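The Mug That Wasn't Picked Up

How a small fault in a simulator followed a robot arm onto the packing floor

The first report came in on a clipboard. A packer at Trulton's fulfillment site wrote that the arm at station two had "pushed a cup off the edge again," and under "action taken" she wrote that she had swept up. The word "again" got the attention of Dymphna Cullinane, who runs the robot cells there. She had not heard of a first time.

Trulton ships kitchenware for small online shops. Most of the work is done by hand, and the company has no plan to change that. What it wanted from robots was help with returns. Returned goods arrive loose in gray totes, are tipped out onto a table, and have to be stood upright for inspection. It is dull work and hard on the wrists. In October the company signed with Prerkitz, a small software firm, to train a single arm with a two-finger gripper to do it.

Prerkitz does nearly all of its training in simulation. A computer model of the arm, the table and the object is set up, the control software tries the task, and the result is scored. Then the object is moved and the software tries again. The firm calls its simulator Brideo. By the time the arm reached Trulton's floor, the software had been through the full test set for fallen mugs, which was 296 starting positions. It passed every one of them.

On the real table it did well for the first weeks. Then the breakages started. They were not constant, and that made them hard to talk about. A mug lying on its side would be approached in the normal way. The fingers would come down, close, and lift. Most times the mug came up with them. Now and then the fingers closed on nothing, the arm rose, turned, and carried out the rest of the job as though it had a mug in hand. On its way it sometimes caught the real one with a knuckle and sent it rolling.

Cullinane went back through the station's own logs. In 15 of the bad cycles the software had recorded a successful grasp. Those were the ones that bothered her.

"A robot that misses is just a robot that misses," she said. "You tell it to have another go. This one missed and wrote down that it hadn't."

She stopped the cell that afternoon. Her manager asked whether it could keep running with somebody watching, and she said no. The table is next to a walkway. Her worry was less about the mugs than about what the arm might do when its idea of the world and the world itself had come apart. An arm that thinks it is holding a mug moves differently from one that knows its fingers are empty. It swings higher and wider, to keep the mug clear of the table. On that station the wider swing passed closer to the guard than anyone had planned for, and the guard had been placed using the narrower one.

No one was hurt. The site filed it as a near miss all the same.

Blame went first to the gripper. The finger pads were replaced, and the force reading was checked against a test block. It was fine. Next the camera was suspected, because the returns table is pale and some of the mugs are white. A technician laid a dark mat down and ran a batch. There were fewer misses, but they did not go away, and the false successes went on as before.

That sent the question back to Prerkitz, and to Ailbhe Moynihan, who had built the mug tests.

Moynihan is direct about what she found. The fault was in two places, and each had been hiding the other.

The first was the shape of the mug. A simulator does not usually work out contact using the full detail of an object. That would be slow. It uses a simpler shape wrapped around the object, and the fingers touch that. The mug in Brideo was already simple, a low-detail model with flat faces where a real one would be round. The wrapper around it was simpler still. It had been made in a single piece, stretched over the body and the handle together, so the space inside the handle was filled in. To the eye there was an opening. To the physics there was a solid lump.

In the simulator, then, a finger that came down over the handle met something firm and could squeeze it. The software learned that the handle side was a good place to grab. It was an easy target, wide and flat, and it never slipped. On a real mug one finger could go straight through the opening, or slide along the outside of the handle, and the grip would come to nothing.

The second fault was in the scoring. A grasp was counted as good if the fingers stopped closing before they reached each other. In the simulator that was a fair test, since only the mug could stop them. At Trulton the fingers could be stopped by other things. They could pinch the handle's edge for a moment and then lose it. Once, going by the log, they had closed on a strip of packing tape. The check was made a single time, at the moment of closing, and the answer was kept for the rest of the cycle. Nothing asked later on whether the mug was still there.

"I wrote that check early," Moynihan said. "It was meant to be replaced. Then everything passed, and when everything passes you go and work on something else."

She pulled the old test runs and watched them in slow playback, which had not been done since the tests were written. There were 113 in which the gripper had come in on the handle side. In 65 of those, at least one fingertip was sitting in space that should have been empty air. The mug rose neatly every time. At normal speed, from the usual viewing angle, it looked like a clean pick.

The repair to the mug took less than a day. The single wrapper was cut into several smaller pieces, with the handle done separately and its opening left open. When the old control software was run against the new mug it began to fail, and in much the same way as it had on the packing floor. The team was pleased by this. A fault that can be repeated at a desk is a good deal cheaper than one that happens next to a walkway.

The scoring took longer. The grasp check now runs all the way through the lift and the turn. If the finger gap changes by more than a set amount, the arm stops where it is, lowers, and looks again. After three tries on the same object it parks and turns on a light. Packers at the site had asked for the light months before, for other reasons.

Retraining is still going on. The mug is laid down in a new spot each time, handle up, handle down, base toward the arm or away from it, with nothing else on the table. Moynihan keeps the table bare on purpose at this stage. She wants any failure to belong to the mug. Clutter will come back once the single-object runs hold up, and so will bowls, jugs and a milk pan that has given trouble from the start.

There has been some disagreement over how much of this should have been caught earlier. Cullinane thinks the handover was too thin. Trulton was given a pass rate and a short video, and she says she should have asked to see the failures. There were none to show, and she now thinks that should have been her first question. Moynihan agrees with most of that. She does not agree that the simulator was to blame, and says the same shortcut would have been found sooner if someone had compared ten real picks with ten simulated ones, side by side, before the arm was shipped.

Both firms have changed their paperwork. Prerkitz now sends a contact report with each object, showing where the fingers touch and how often. Trulton will not accept a cell until a batch of known bad picks has been run on it, with the right response each time. The guard at station two has been moved back and set for the widest swing the arm can make, whatever it believes it is carrying.

Tuhiwai, a housewares importer that shares the building, had been planning to take the same software for its own returns. It has put that off. Its operations team asked for the near-miss report and got it in full, along with the slow playback files. Cullinane sent them herself. She said she would have liked to receive something like it from another site the year before.

The restart is set for 6th April, with one shift only and the walkway closed. For the first batch the arm will handle only mugs, at reduced speed, and every lift will be checked by a person against the log. If the two do not match, even once, the cell goes off again. Until then the returns are being stood up by hand, and the work goes on in Brideo, one mug at a time.

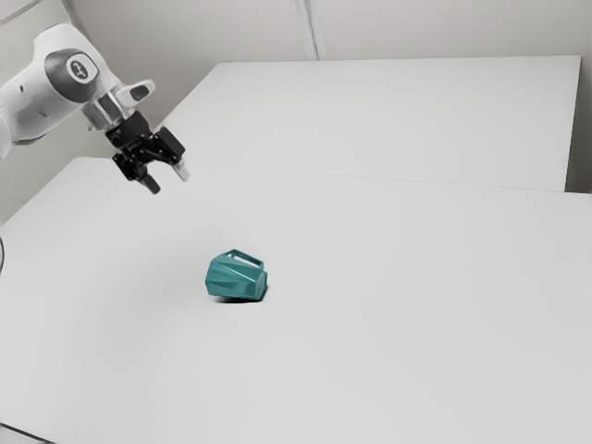
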